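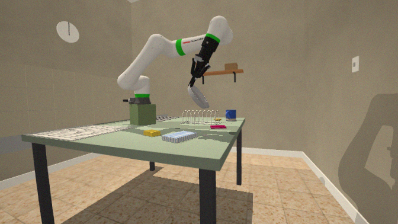 Loukia Xenos, toolmarks bench, notebook entry, August

Started 8:40. Padlocks from the Mavotberg storage unit break-ins came up from the property room, 11 in all, each bagged separately. Seals intact, numbers match the sheet. Six are Balaskas brass bodies with hardened shackles. The rest are cheap unbranded ones and the shackles on those are soft enough that I expect decent striations.

Also received: the bolt cutters police took from the ute. Red handles, jaws chipped near the tip on one side. Photographed the jaws before touching anything. Swabs were done before it came to me, confirmed by phone.

Made test cuts in lead rod first, then in copper. Lead gave the cleaner surface. Cut at three positions along the jaw and labelled them tip, mid and heel. I forgot to mark which side was up on the first set so those are scrapped and redone.

Cast the shackle ends with Skinosier grey. It set slower than last month, the room was cold. Left the second batch a full 20 minutes and the edges came away without tearing. The old tube of Plendine is past its date, please don't use it for casework — I've put it in the training drawer.

Comparison scope, padlock 4 against test cut "mid": good run of matching lines on the left half, nothing usable on the right where the shackle snapped. Padlock 7 has the chip. It shows as a raised ridge in the same spot as on the tip cut. Padlock 9 looks like a different tool altogether, wider bevel, colour of the smear is different too. Not calling any of them until the second examiner has been through.
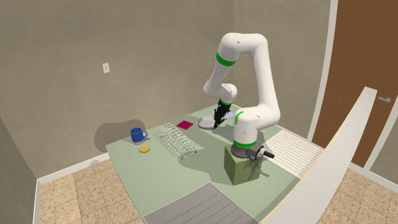 Arm over the green table, gripper pointing down.

Scope lamp flickers above 100 per cent brightness on the dial's overdrive setting, so keep it lower. Bulb is on order.

To do: recast 2 and 6, bubbles in both. Ask the investigator whether there was a second set of cutters or a grinder at the address. Casts are in the grey cabinet, bottom shelf, labelled and sealed at 4:15.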